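Three weeks with the Saretitz packing kit

25/05/2022

I promised I'd write up the Saretitz kit once I'd had a proper go with it, and then the garden got in the way, so thank you for your patience! It's an add-on for a small robot arm, sold by Gotmont, and it's meant to teach the arm to pack and close gift-style boxes. I paid 400 pounds for mine and I've been like a child with a train set ever since.

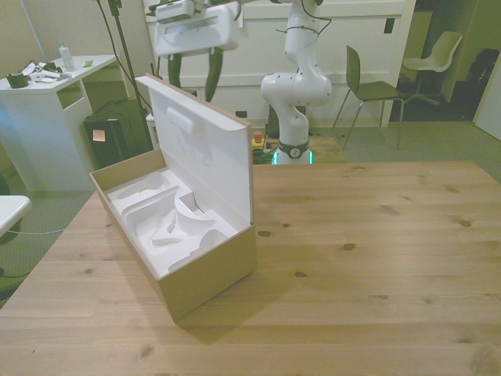

Setting up took me most of an evening, mainly because the booklet assumes you already have the Ong software on your computer (I hadn't). Once that was sorted it was lovely – you guide the arm through the job by hand, save it, and fuss over the speed afterwards. Lids are the tricky bit. Mine needed 51 saved goes before I was happy, and I still wouldn't leave it alone with anything breakable. I do wish the touch setting was easier to find, too, as it's buried three menus down and called something different in the booklet.
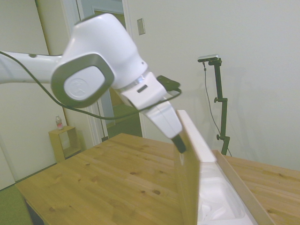

Ostesis wrote in the comments that the touch setting gets its own button in the June update, and that thinner card will still bend unless you turn it right down. I'll give that a try and add a note underneath when I have.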